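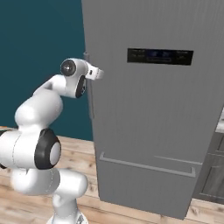
Plomia: second progress report to the Givthorpe Fund

Mar 23, 2018
Posted by the Plomia maintainers

This report covers work on Plomia, our emulator for the Urquijo arcade board, from the end of the first grant period to now. The grant agreement asks us to say what was done, what was spent and what we think the remaining money will buy. We have tried to answer in that order. Where a result looks better than it should, we say so, and there is more of that than we would like.

Compatibility

The test set is 143 ROM sets. As of the current build, 118 of them boot.

Please don't put that number in your annual summary without the next few paragraphs attached. "Boots" in our test script means the game gets past its self-test and draws an attract screen without crashing within the time limit. It does not mean anyone can play it. Several of the sets counted as booting have no sound. Others play the first stage and then hang when the game asks the protection chip a question we don't know how to answer. One racing game boots perfectly and steers only left.

The test set also has a lot of near-duplicates in it. Regional versions of the same game are separate ROM sets, and when we fix one we usually fix all of them at once. The jump in February looks dramatic on the chart in the repository, and it was a single fix to how the board's timer interrupt is acknowledged. A good fix, and we were glad to have it, but it was one fix.

We proposed in the application that compatibility would be the main measure of progress. We now think this was a mistake on our part. A better measure would be the number of games a person can finish from start to end with correct sound, and we don't have that number because we have not done the playing. Some of the fighting games can be finished quickly. The two role-playing titles can't.

Video

The new renderer replaced the old one in the main build. It handles the board's sprite priority properly, including the case where a sprite is flagged as both behind and in front of the text layer, which the old code got wrong every time. Shadows are now drawn as the hardware draws them, using the alternate palette bank.

Higher internal resolution works for the games that use polygons. We remain unconvinced that it should be on by default. It makes the models sharper and leaves the 2D overlays exactly as they were, so health bars and lettering look rough beside everything else. Users ask for it constantly, though, so it is in the menu, switched off.

Texture filtering is unfinished. The board does something odd at the edges of small textures, and our present approach leaves a visible seam on ground tiles in at least one flight game. We have two theories about it, and each explains half of the test cases.

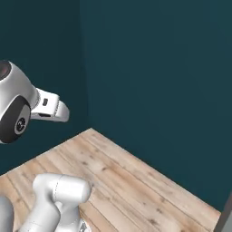

The renderer is also slower than the one it replaced on older graphics cards. We had hoped to claim the opposite. On a recent machine you won't notice, but a fair share of the people who write to us are running Plomia on office computers rescued from a closet, and for them the old renderer was fine. It will stay available as a command line option until we can close the gap, which means we are maintaining two renderers. That was not in the plan and it costs time.

Sound

Sound has gone badly. The application said the sound processor would be finished in this period and it isn't. The instruction set is complete and passes our own tests, but we wrote those tests from the same notes we used to write the code, so passing them proves very little. If the notes are wrong, both are wrong together.

Recordings from a real board are the only way to settle this. We have one working board. A second arrived with a dead power section and has been used for parts. The recordings made so far cover the music of three games, and in all three our output has the right notes with the wrong decay. Percussion is too short, held notes are too long. This suggests one error in the envelope code instead of many, but we said something similar in the last report about a different problem and turned out to be wrong.

Input and saves

Keyboard and gamepad input has been rewritten. You can now map an analog stick to a steering wheel with an adjustable dead zone, and the setting is stored per game. Light gun games accept a mouse. Force feedback was dropped. It took up a good deal of effort, worked on one wheel model and locked up another so firmly that it had to be unplugged.

Save states work, with the usual warning that states from one build may not load in the next. We get angry messages about this every time. The file format now carries a version number, so at least Plomia refuses an old state politely and tells you which build made it. Before, it loaded the state anyway and fell over some time later.

Battery-backed settings (the operator menus, high score tables and so on) are saved separately and do carry over between builds.

The Skinine front end

You asked for an update on Skinine, the launcher that was added to the grant at your suggestion. It runs. It lists your games, shows which files are missing and starts Plomia with the right options. New users seem to like it and the number of forum questions about the config file has gone down.

We still have doubts about it. A launcher is never finished, because everyone wants it arranged another way, and since its release more than half of the bug reports we receive are about Skinine and have nothing to do with emulation. People want themes. They want it to fetch box art for games that never came in a box. Our view is that it should be kept small, with fixes only, and that no further grant money should go toward it. If Givthorpe sees this differently we would like to talk about it before the next period starts and not after. 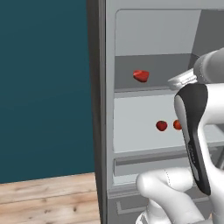
Robot arm and open refrigerator, simulated.

Documentation

The manual has been rewritten and covers installing, controls, video options and the commonest error messages. It does not tell anyone where to find ROM files and it won't.

The hardware notes are in poorer shape. They were meant to be the lasting result of this project, useful to people writing other emulators long after ours has stopped building on modern systems. At the moment they are a mixture of clean tables, guesses and comments copied out of the source. The memory map and the timer chapter are good. The protection chapter is one page, and most of that page is questions. We would rather publish it that way, marked as incomplete, than hold it back until it looks tidy.

Time and money

The agreement paid for 300 hours of work in this period and all of them have been used. The renderer took by far the most, well over its share in the plan, and sound got what was left. More hours were put in unpaid, and we haven't logged them, so please treat the paid figure as the cost of the grant work and not as the cost of the emulator. Anyone using it to estimate a project of this type will come up short.

Equipment spending stayed within the budget line. The logic analyzer was bought secondhand and works. The replacement board did not come out of grant funds.

What we would do next

Given the choice, sound first. That means more recordings from the real board, a test suite built from those recordings, and no new video features until it's done. After that, the protection chip. We can't promise a date for the protection work and would distrust anyone who gave one. It may need the chip to be opened and photographed under a microscope, by a lab that knows how, and there are not many surviving chips to practice on.

We are not asking for an extension of the present grant. If the fund is minded to support another period, we suggest a smaller amount tied to the sound work only, with payment on delivery of the recordings. They would be useful to others even if our code never gets there — and on the evidence so far, that is a possibility the fund should price in.

The builds, the test results and the raw logs are all in the public repository. The list of sets that don't boot is there too, with a note on each where we have one.

Recent posts
- Build notes: timer interrupt fix
- Mapping a steering wheel in Plomia
- Skinine: what it does and what it won't do
- First progress report to the Givthorpe Fund
- Known problems with the Urquijo sound processor

Contact the maintainers | © 2018 Plomia project | Back to top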